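Forum > Small Shop Automation > Buying and Budgeting
Thread: Two small arms for cable kitting — what am I forgetting in the budget?

omat_kitting
Posted May 20, 2019
We put together accessory kits for a couple of electronics sellers. Power lead, USB cable, adapter, bag, label. The cables come to us in bulk cartons and by the time they get to the bench they are knotted together. Pulling them apart is the slowest part of the job and people hate it.

I want to buy a pair of small tabletop arms and see if they can do the pulling apart. Not the bagging, not the labels. I have until October to spend the money or it goes back into the general pot. What I have on the list so far is the arms, grippers, wrist cameras, a rail to mount them on and a PC. The owner wants one number from me and I would like it to be a number I don't have to go back and raise.

What did you end up buying that wasn't on your first list?

TerreHauteTim
Cables and cords are the worst thing you could have picked. Have you priced getting them delivered untangled? Ask your supplier what they charge for twist ties or a paper band on each one. We did that with hose assemblies and it cost us less per year than the service contract on one robot.

omat_kitting
Asked. Two of the suppliers will band them. The third one sells us surplus and it comes how it comes. The surplus is where most of our margin is so I'm not dropping it.

brackets_and_bolts
Things that were not on my first list, in the order they hurt:
Spare fingers. We go through them. Buy the second set with the first.
Cable clips and strain relief for the arm's own wiring. The arm moves, the wire rubs, the wire quits.
A decent light over the table.
A second power supply, same model as the first.
Somebody's time. That was more than all the rest together.

Also get the rail from whoever sells you the arms. I had one drilled locally and the holes were off just enough that I had to do it over.

Ojārs Adomaitis
I run the bench trials for a contract packer and we have been at this same problem for 7 months, so I can give you what we spent our money on.

We got quotes from Sostberg and from Bremus. Sostberg was cheaper for the arms alone. Bremus included the mounting rail, the wrist cameras and a bench day with one of their people. When I added the missing pieces to the Sostberg quote the difference was 1,020 dollars, with Sostberg still the lower one. We went with Bremus anyway because I did not want to be the one matching parts. I am not sure I would do it again. The bench day was mostly spent on software we could have installed ourselves.

Two arms is right for cables. One arm can pick up a knot and set it down somewhere else. You need one to hold and one to pull.

TerreHauteTim
7 months and is it doing production work?

Ojārs Adomaitis
No. It does single loose cables well enough that I would trust it with a shift. Bundles it does some of the time. Everything that fails goes in a tray and a person does it. I told our management at the start that the first year was a trial and they budgeted it that way.

TerreHauteTim
Then I stand by what I said. OP has an October deadline and an owner who wants one number. "It does some of the time" is not something I'd want to explain to an owner. Pay a person.

mlsvendsen
I disagree with Tim here. Small arms are not a six-figure cell with fencing. If it doesn't work on bundles you still have two arms that can do the loose cables or go do something else. The mistake is calling it a production purchase. Put it in as a trial, put the labor in as its own line, and say up front what happens at the end if it's no good.

Where I'd agree with him is the third supplier. Work out how many hours a week that surplus stock takes to untangle. If it's small, stop there.

omat_kitting
Fair. I have the hours and they are not small. I'll put them in the request.

Ojārs, can you say more about the table and the layout? I was going to use one of our steel benches. And did you buy the black cameras on the wrist or do you have one overhead?

Ojārs Adomaitis
Both. The wrist ones came with the package and the overhead one we added later. Budget for it now, with a proper stand. We lost a lot of time to a stand that sagged.

Don't use a steel bench if it's shiny. Ours threw glare back into the cameras. Wood has been fine for us, even with a strong grain. Measure the reach before you order the table. Both grippers need to get to the same patch in the middle with room to spare, and you want the pile to sit inside that patch. 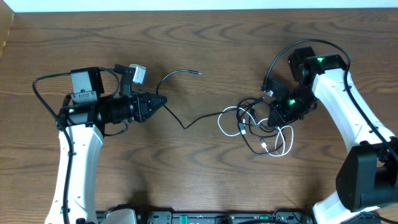 The other thing on layout is where the arms' own wiring goes. If it hangs loose near the grippers you are working on a pile of cables with more cables moving over the top of it. White product cables are easier for us than black ones for that same reason. Clips are cheap, so order plenty. I'd also keep a box of your worst real stock set aside for testing and take it with you to any demo. Sales people bring one nice clean cable.

brackets_and_bolts
Seconding the box of worst stock. I went to see a Mahuika unit run and it was perfect on their parts. On mine it closed on air.

What kind of fingers are you running? Flat pads slid off anything thin for us. We changed to ribbed and it was better on jackets but it chewed up a few of the small plugs.

Ojārs Adomaitis
Ribbed, narrow at the tip. A wide finger can't get into a coil. We tell it to stay off the plug ends and grab the cable further back, and that helps with the damage. It still wants to grab by the plug when the plug is the only part sticking out.

mlsvendsen
Has anyone here priced Hovus? Their grippers are supposed to fit most small arms and they sell fingers separately.

brackets_and_bolts
Priced, didn't buy. Lead time was too long for me. For somebody ordering before October I'd call and ask before putting them on the list.

omat_kitting
OK, what I'm going to put in the request: two arms and the rail from one vendor, wrist cameras plus one overhead with a stand, spare fingers, spare power supply, clips, light, wood top for the bench, PC. Labor as a separate line. Headed as a trial with the surplus stock hours next to it so the owner can see what it's up against. Tim, I'm including the banding price from the first two suppliers too.

TerreHauteTim
Good. Get the banding started now, you don't need to wait for the robots for that. I still think you'll be hand pulling the surplus next year but at least the numbers will be on one page.

Ojārs Adomaitis
Add shipping and a line for returns. We sent one wrist motor back and paid the freight both ways.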